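The Jorotdale Gauge

1. Readings

Gøran Hovland read the river gauge at Jorotdale at six in the morning and six in the evening. He wrote the level in pencil, in inches, to one decimal place. The book had 200 pages and he had filled 124 of them.

The gauge was a painted iron staff bolted to the second pier of the bridge. Zero on the staff did not correspond to the riverbed. It corresponded to a brass pin in the wall of the Salton road office, set by a surveyor who had since died. All levels in the valley were referred to the pin.

In November the evening reading was 55.0. It was 55.0 the next morning, and again that evening. Rain had fallen through the night in between. Hovland cleaned the staff with a brush, read it a third time, and entered 55.0.

He wrote to the district. The reply instructed him to continue.

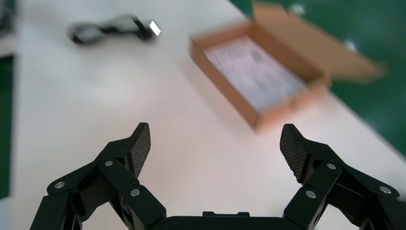

2. The Inspector

Baltasar Pastor came up from Salton with a level, a tripod and a folding rod. He set up on the east bank, took a backsight to the pin and a foresight to the staff, and closed the loop twice. The misclosure was within tolerance both times.

"The staff hasn't moved," he said.

"No."

"Has the water?"

Hovland pointed upstream. A fence post that had stood clear of the river in summer was submerged to its top wire. Pastor looked at the post and then at the staff. The waterline crossed the paint at 55.0.

He asked to see the book. The earlier entries rose and fell as expected, with a lag of nine hours behind the rain at the head of the valley. After entry 2928 the column was uniform. Pastor checked the handwriting for signs of haste and found none.

"You could have written something else," he said. "Something plausible."

"It would have been wrong."

Pastor packed the level in its case. He signed the book under the last entry, gave the time, and noted the weather as overcast. In the column for remarks he wrote "Instrument sound."

They ate bread and sausage in the hut until it was six. Then Hovland took the lamp down to the bridge and Pastor went with him to hold the book.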